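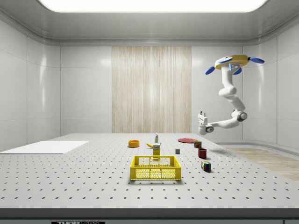
The simulated table, with the basket still empty and the gripper open.

I finally got to spend a whole Saturday on grippers! The Sezer two-finger went up against the Reltus, both on the same virtual arm, same controller, same list of things to grab. I gave each one 70 tries (the sim does the waiting for me, bless it).

The Rubik's cube was easy for both. The banana was fine too, as long as I came in across the curve. The red plate, though, ugh. It lies so flat that the Reltus kept nudging it along the table, while the Sezer got a fingertip under the rim a few times and then dropped it anyway.

Corinne Montoya wrote to say I should slow the closing speed way down for the plate, so I'm trying that next, probably with the Zirkska controller settings she sent me in September.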